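Budget notes for the second arm, January.

I have 400 left in the cable and connector line and nothing in the gripper line, so the order of purchases matters more than I would like. Dimas Tjoa at Skident quoted the arm with a 4-week lead time. Hollmann quoted 6 weeks and includes the controller. The prices are close enough that I am treating lead time as the deciding item.

The arm itself is the easy part of the sheet. What I underestimated last time was everything bolted to it or hanging off it: wrist camera, mount, cables, straps, table. Those came to more than the gripper did. 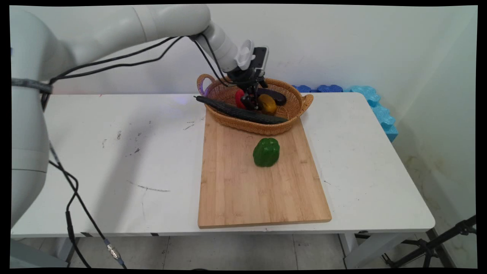
*Photo: Elfriede Rieger*

Vegetable handling is the job I am sizing for. A cucumber, a bell pepper and an eggplant ask for different finger openings, and a pepper has no flat side to grip. For the new cell I want fingers narrow enough to get between items in a basket. The Nolter set meets that on paper. Seltell makes a softer pair, but spare pads are sold separately and only in packs.

Current plan:

- Arm: Skident, pending a written delivery date
- Gripper: Nolter fingers, one spare set
- Wrist camera: same model as the first cell, to keep one calibration routine
- Cable management: clips and a sleeve, out of the 400
- Table: 500 reserved, heavier than the present one, top to be drilled for the base plate

Catarina Simões asked why the table gets its own line. A light table moves when the arm stops hard, and then the calibration has to be redone.

The open item is the extended service contract. I have left it out until Skident sends the terms.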